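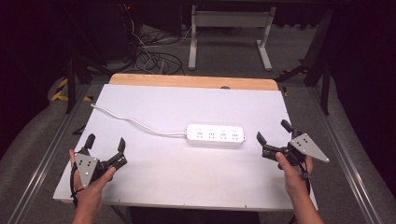 Vumby Group | Manipulation & Learning Lab | How-Tos

Recording two-handed demos for the power strip task

Okay, so you've been handed a pair of grippers and told to go collect demos for the outlet task. I've done 629 of these now (yes, I keep a tally) and I've messed up in most of the ways you can, so let me save you an afternoon!

Start with the strip. Four sockets in a row, sitting near the center of the white board, cable going off to the left. Let the cable curve a bit. My first batch had it pulled straight every single time, and the policy we trained on that batch got weirdly lost whenever the cord had a bend in it. Now I nudge the strip and re-lay the cord between takes, just a little, and keep everything else off the board.

Then pick up the grippers, one in each hand, and open both all the way before you hit record. Bring the right one in beside the strip and keep the left one lower and off to the side. Hold still for a second or two. Wagner Camargo wrote our trimming script, and it looks for that pause to find the start of the take. No pause, no take. I lost 220 demos that way in June and I'm still a little sore over it.

Now do the task, slower than feels natural. I count in my head (embarrassing, but it works). If you fumble, keep going and recover! We ran the comparison both ways: 360 clean takes only, then the same number with fumbles mixed in, and the mixed set did better on the robot, mostly because it had seen what to do after a bad grasp. It was one task and one board, so don't go quoting me on anything bigger than that.

A few things I check before I leave:

Both grippers show up in the first second of every take. If one is missing, toss it.

The wiring by your wrist has some slack. I've yanked mine mid-reach more than once.

Files go in the Kimton folder, with your initials and the board position in the name.

If the trimming script throws a timestamp error, restart the logger and try again. If it does it twice, ask Facundo Durán, who knows the sync code way better than I do. Next page covers replaying your takes on the arms.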